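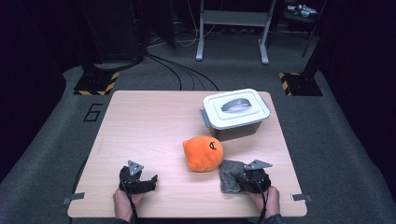
Notebook Home Entries Network Bench Parts Archive

November 26, 2021

4 min read

Laptop profile switching, continued

Picked up where Thandeka left off on the address problem. Laptops that go between our bench network and the Le Roux site keep the bench's fixed address and DNS server, so nothing resolves when they get there. People have been retyping the settings by hand and then retyping them again when they get back. Rawan lost most of a morning to one wrong digit in the gateway.

Tried Varkis first because Azlan already had it on his machine. It stores profiles and switches them from the tray. Address, mask and gateway all changed correctly. DNS did not. The old server stayed in second place in the list, and lookups hung until they timed out. Clearing the field in the profile makes no difference, it treats blank as "leave alone." There may be a setting for this but I didn't find one.

Went back to plain netsh in a batch file, one file per location:

bench.bat - static address, bench DNS, proxy off
leroux.bat - DHCP for address and DNS, proxy on
home.bat - DHCP for everything, proxy off

Each one has to be run as administrator. The adapter name must match exactly, and two of the laptops call it "Ethernet 2" after the dock driver update, so I moved the name to a variable on the first line. Added ipconfig /flushdns at the end of all three.

Timing from double-click to first successful ping of the gateway: bench 490 ms, leroux 523 ms. Home took longer and varied a lot, which I put down to my router. Good enough.

Proxy is the awkward part. The registry value changes right away but a browser that is already open doesn't always notice. Closing and reopening it works. Jui-lin thinks we should use a PAC file and stop toggling the proxy at all. I agree but that needs Le Roux to host it, and the last request we sent them was in May.

Also looked at the Steleck dock. With the dock plugged in, Wi-Fi stays up next to the wired connection and Windows sometimes picks the wrong one. Set the interface metric by hand to 19 for wired and left Wi-Fi at 3,000. Traffic has gone over the cable every time since, six tries. Metric survives a reboot. Have not tested it after sleep.

Bheki asked whether the files could detect the location and choose for themselves. Could check the gateway's MAC address with arp -a and branch on that. It would need to run as a scheduled task triggered by the network connect event (NetworkProfile log, event 10000). Not starting on it this week.

To do:
- test metric after sleep and after undocking
- ask Le Roux again about the PAC file
- put the three files on Staltorus under tools, with a readme
- Azlan to take Varkis off his machine before the two start fighting
- Thandeka's laptop still has the old bench DNS, fix Monday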